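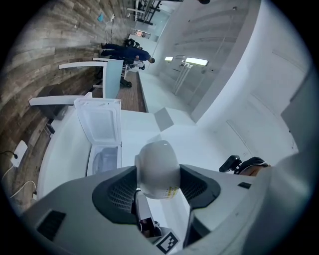 Home > Community > Work and Careers > Automation

Anyone gone from the packing bench to the hand-held grippers?

Posted by freezerlid_96, December 15, 2019

I've been packing jars at Irkport for ages and I've been asked to move over to the Lekia program, where we do everyday jobs with a gripper in each hand so the robots can learn from us. Freezer, cupboards, tables, all of it. I'm keen as mustard! But does it change the job much, and will my wrists cope?

tallowbridge
Do it!! I swapped over at Yordanov and I love it -- you get to be the one who shows the machine how a jar should be held, and all those years of knowing your way around a freezer suddenly count for something. First 2 weeks I was hopeless with anything rounded. Our sessions are 60 minutes, then we swap, and my wrists are fine with that. Ask what yours will be before you say yes.

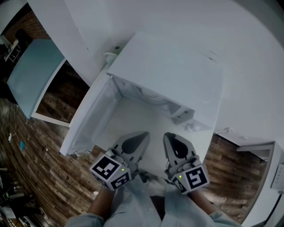 Both grippers at the open wall cabinet.

pm_finov
depends on the site. ours is good

oddsocks_roster
Mostly agree with tallowbridge, though the pace takes getting used to. On the bench I was quick and proud of it, and now I'm asked to be smooth and tidy. Cupboards are my favourite, you really have to think about your elbows. Get in writing what happens to your old spot and your pay grade. We did over 96 runs before anyone brought it up, and it got sorted, but I'd ask sooner. Good luck, you'll have a ball!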